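3.2 Collection Procedure

Demonstrations were gathered at two sites, Grekville and Ekell, over a period ending in May. Each site used the same arm, the same pair of fingers and the same written protocol. Operators guided the arm by hand controller and began every episode from an open gripper held above the table. A total of 3793 episodes were recorded, covering 13 tasks. Episodes in which the operator released the controller before the task ended were kept in the raw set but left out of training.

The wrist view is the main input to the policy. It was chosen after early trials with the Condis baseline, which relied on a fixed overhead view and lost sight of small objects whenever the arm passed over them. With the wrist view, both fingers stay visible during the approach — an important property for tasks that depend on the width of the opening. Figure 2 gives a wrist view of the workspace with the fingers apart and nothing between them.

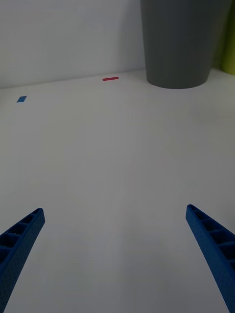

Figure 2. Wrist view with the gripper open. Blue and red tape markers are visible toward the far side of the table.

3.3 Workspace Variation

A policy trained on a single fixed layout tends to learn the layout along with the task. To limit this effect, operators changed the position of large items between blocks of 70 episodes. Containers were moved along the table, and the starting pose of the arm was shifted within the limits set by the protocol. The tabletop itself was not changed, and its plain surface was retained at both sites.

Lighting was not controlled beyond the use of ordinary room lights. Shadows cast by the gripper therefore appear in many episodes, and no attempt was made to remove them. The Tesfamariam split, described in Section 4, holds out complete blocks in place of single episodes, so that no layout in the test portion is shared with the training portion.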